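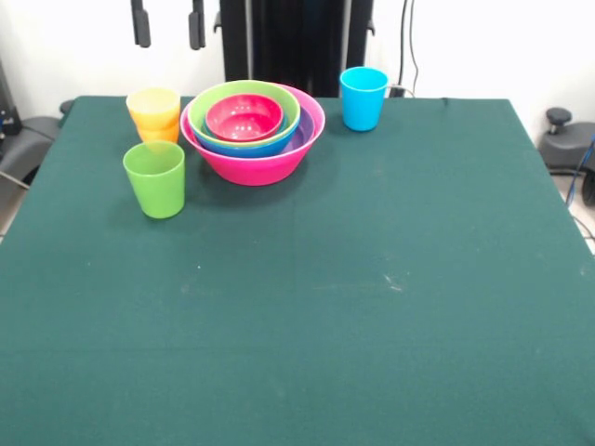 **Do I need a fancy sound bar to stream a concert at home?**

A pair of ordinary bookshelf speakers set at ear height will do fine, as long as they're wired to the TV and pulled a little way off the wall.

I've hosted a fair few of these nights now, mostly game-music shows (the Irnley orchestra stream in April was the big one), and I've gotten fussy about the setup. So this page is my pile of notes, in no special order.

## Sound first

Turn off whatever your TV calls "night mode" or "auto volume." It squashes the loud bits down and drags the quiet bits up, and a string section ends up sounding like a kettle! Then switch the picture to game mode if singers' mouths are out of step with the words. On my old Donevano set that fixed it in one go.

If your speakers buzz, move the phone charger to another outlet before you buy anything. A rug helps a lot too. My living room has bare floors and it used to ring like a stairwell until Ratih Lumbantobing lent me a big wool one — which I still have, sorry Ratih. 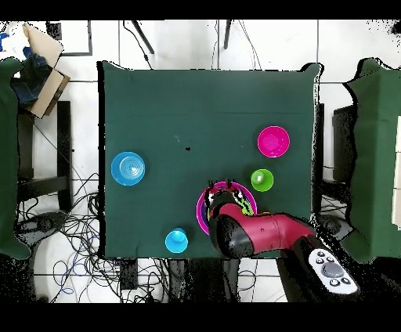 *Plastic bowls and cups on a green cloth.*

## The connection

Run a cable from the router if you can. Mine is 88 feet long and goes along the baseboard behind the couch, held down with painter's tape, and it has beaten every wireless gadget I've tried. Can't do a cable? Then pause the cloud backups, get the tablets off the network, and open the stream early. 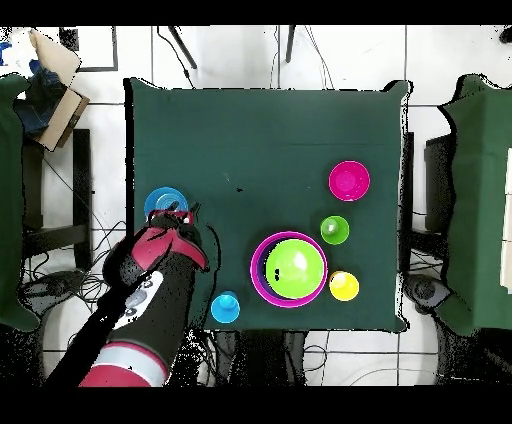 Early for me means half an hour, with the waiting screen up and the volume already set. That also gives you time to find out that your password expired (ask me how I know).

## Snacks that stay quiet

Skip chips in crinkly bags. Tip everything out before the first song, and go for soft stuff — cheese cubes, grapes, little buns. Valbona Radonjić makes a walnut roll that disappears before the opening act does, and I'm told it freezes well, though I've never had any left to test. 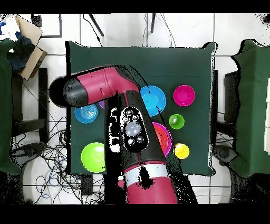

## Lights and screens

Leave one lamp on behind the TV and switch off the rest. A dark room with a bright screen gives me a headache by the second encore. Wipe the screen with a dry microfiber cloth that afternoon, with the set off and cool, and please keep window spray away from it.

If the show has a live chat, put it on a laptop off to the side. Some 800 messages can fly past during one chorus, and it's a shame to have them crawling all over the stage.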